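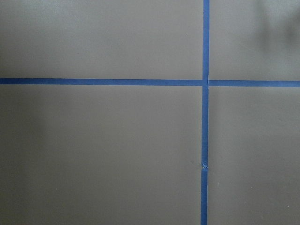

Attachment A. Wrist camera view of the tape crossing used as the table reference point.

Ticket: 3573
Product: Stoltis motion planner, build 252
Component: Table frame registration
Reported by: Mondesach
Assigned to: Kekent software support
Priority: High
Status: Resolved, pending site confirmation

Summary
Following the upgrade to build 252, the planner rejects valid approach poses near the cutting board. The operator log shows "goal in collision: board_01" although the requested pose is clear of the board in the planning view. The previous build accepted the same pose from the same start position.

Steps to reproduce
1. Load the cup handling program and start the planner with the saved table frame.
2. Run the tape detector from the wrist camera and accept the result.
3. Request an approach with a cup held in the gripper, next to the board.
4. Note the collision message. The request was repeated 3 times with the same result.

Expected result
A path is returned and displayed for approval.

Actual result
No path is returned. In the planning view the board model is drawn shifted along the length of the table. The tape lines in the overlay do not fall on the tape in the fixed camera picture.
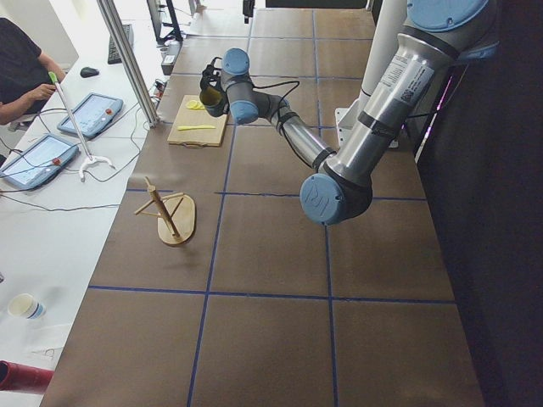
Kekent replied that the collision checker was unlikely to be at fault and asked for the detector output before any change to the clearance settings. The reply also requested that the held cup be removed from the planning model and the same approach tried again with an empty gripper.

Site update
The approach was requested again without the cup in the model. It was rejected with the same message. The detector output has been uploaded, together with the time stamps for both camera streams. The fixed camera frames reach the planner more than 136 milliseconds behind the joint state, a delay that was also present under the previous build.

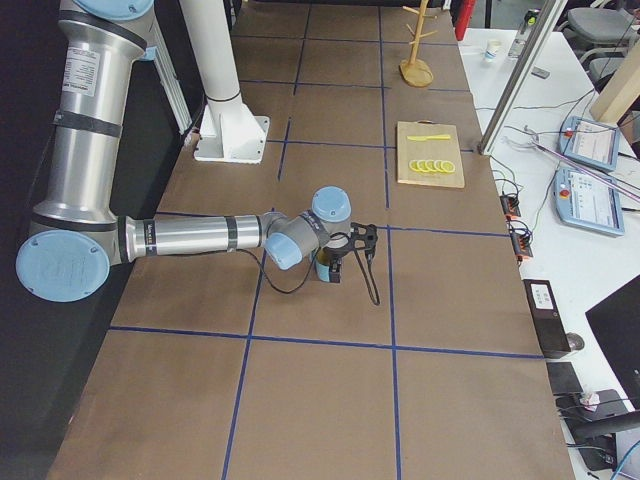
Attachment C. Empty gripper above the table, with the cutting board beyond it.

Analysis
The detector fits one straight line to each strip of tape. Where a strip bends slightly or the two halves do not meet exactly, build 252 gives all points equal weight, and the crossing point moves with them. The previous build used only the points close to the crossing. The error then passes into the table frame and into every object registered against it, including the board and the mug tree.

The camera delay was reviewed and ruled out. The arm is stationary when the detector runs.

Workaround
Set the tape detector to "local fit" in the Serra configuration tool, delete the saved table frame, and register the table again. Restart the planner after saving. Do not reduce the board clearance to get past the message.

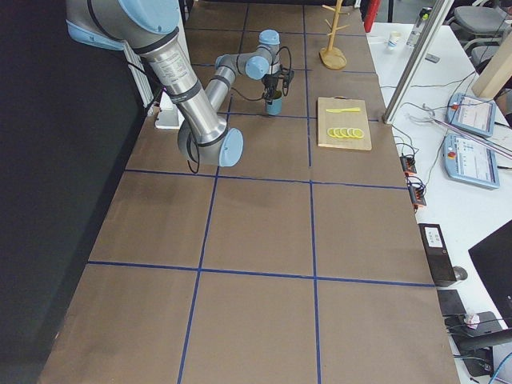 Mondesach Perception and Planning Group

The workaround has been applied and the table frame registered again. The overlay now follows the tape, and the approach beside the board returns a path with the cup in the model. We request that the ticket remain open until "local fit" is restored as the default setting. We also ask that the planner display the fit error before a new frame is accepted. At present the value is written only to the debug log, which operators do not have open during a run.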